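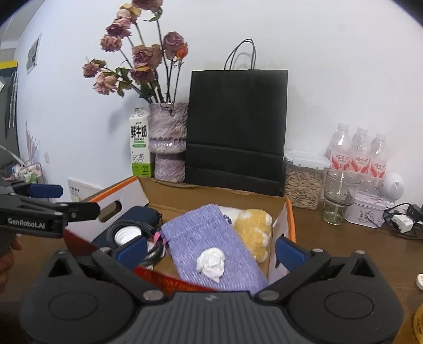
Keep the Cables

Thursday, July 30, 2020

My brother-in-law Malte Lindemann believes a house should be emptied once a year, the way you'd clean out a refrigerator. He did his own place in January and called me that night, terribly pleased, to say he had taken 20 bags to the dump. I love Malte dearly, but I think he's wrong, and I've been meaning to say so at greater length than he usually lets me.

I am a keeper. I keep cords, jar lids, the odd screws left over from a bookcase, and the instructions to a coffee maker we gave away when the kids were small. My wife would tell you there are two closets in our house that can't be opened safely (she's right about one of them). And I'll admit that most of what I keep will never be needed by me or anyone else.

But every so often it is! Last month our neighbor Tassanee Thongsuk came over because the power cord to her old sewing machine had given out, and the shop wanted her to buy a whole new machine for some 574 dollars. We sat on my living room floor and went through the cords together, drinking iced tea, and after most of an hour we found one that fit. She hemmed my good pants the next day and wouldn't hear of being paid.

Now, Malte would say that one cord in all those years is a poor return on a closet, and he may have a point if you only look at the closet. What I'd ask him to think about is how easy it has become to throw a thing out when another one can be on the porch by Saturday - and how seldom we knock on each other's doors anymore to ask for anything. I knew Tassanee to wave to before that afternoon. I hadn't known she sewed.

So clear out the spoiled paint, by all means, and the shirts that don't button. Leave the cords a while longer. Malte has already asked me if I have a spare charger for his camera, and I'm going up to look after supper.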